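Tulside Optics Student Chapter
Minutes of the December meeting

Present: Hauke Wiegand (chair), Anneliese Eichhorn, Hagos Kahsay, Wolfram Harms (minutes)
Apologies: Uwe Sperling
Meeting opened at 17:10.

1. Previous minutes
Approved with one correction: under item 4, "polarizer sheets" should read "diffraction gratings."

2. School visits
Kahsay reported that the Losia visit went ahead as scheduled with 36 students in attendance. The laser alignment exercise overran its slot, and the spectroscope build was shortened. For the next visit the alignment exercise will be limited to a single mirror. Eichhorn will revise the handout and circulate it before the end of term.

3. Equipment
The chapter holds three working laser pointers, all class 2. The optical rail on loan from the Boateng teaching lab is due back in January. Harms to request an extension in writing. The fiber demonstration needs a new coupler; Sperling had obtained a quote by email, and purchase was approved within the existing outreach budget.
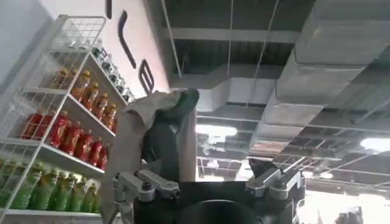

Page 2

4. Funding
An application for a travel grant of 500 euros was submitted to the Junov Foundation. No reply has been received. Wiegand proposed that train bookings wait until the result is known. Agreed.

5. Public lecture
The lecture on adaptive optics is confirmed for the small auditorium, capacity 90. Registration will be by web form. Eichhorn asked that the safety notice for the live beam demonstration be printed on the program and also read aloud at the start. Agreed.

6. Membership
Renewal forms are still outstanding for several members. Harms will send a second reminder.

7. Any other business
The storage cabinet key is to be signed out in the logbook in all cases, including same-day returns.

Meeting closed at 18:25.
Minutes: W. Harms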